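Foro interno de Willham – Organización del trabajo
Tema: Automatización de la preparación de utensilios en Duangkaew

nuanchan_nilsuwan escribió:
Estimados compañeros: abro este hilo a petición de la Dirección de Operaciones. Desde agosto, el puesto de clasificación de vasos medidores de colores funciona con brazos robóticos. El puesto abastece 22 líneas de envasado y la plantilla afectada es de 9 personas. Ninguna causa baja; sus funciones pasan a ser de supervisión y control de calidad.

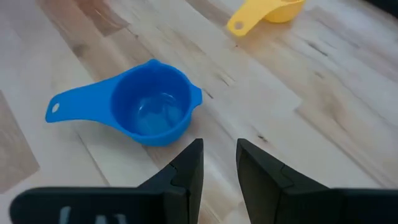

Se ruega que las observaciones se limiten a la carga de trabajo, la formación y los turnos. Las cuestiones salariales se tratarán en la mesa correspondiente.

turno_b_drindidville escribió:
Con el debido respeto, discrepo del término «supervisión». En la práctica, el operario permanece atento a una pantalla toda la jornada y solo interviene ante una parada. En nuestro centro se registraron 1578 intervenciones en el primer periodo. Solicito que se reconozcan como trabajo efectivo y que la rotación sea obligatoria.

n_prasertsri escribió:
Respondo como responsable técnico del proyecto Drirkari. La cifra es correcta, pero incluye más de 900 avisos que se cerraron sin acudir al puesto. Adjunto material para quienes no conozcan la instalación.

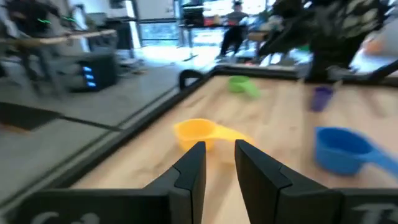
Bandeja con vasos medidores de varios colores; el amarillo, delante de la pinza.

turno_b_drindidville escribió:
Agradezco la aclaración. Aun así, un aviso cerrado a distancia también interrumpe la tarea en curso. Mantengo la solicitud.

calidad_duangkaew escribió:
En nuestro turno la valoración es más favorable. Han disminuido las molestias de muñeca y dos compañeras han iniciado el curso de programación. Sí echamos en falta un procedimiento escrito para el relevo.

nuanchan_nilsuwan escribió:
Se toma nota de ambas peticiones. El borrador del procedimiento de relevo se publicará en este hilo el 27 de octubre de 2024. En cuanto a la rotación, Nattawut Prasertsri remitirá el desglose de avisos por turno antes de adoptar una decisión.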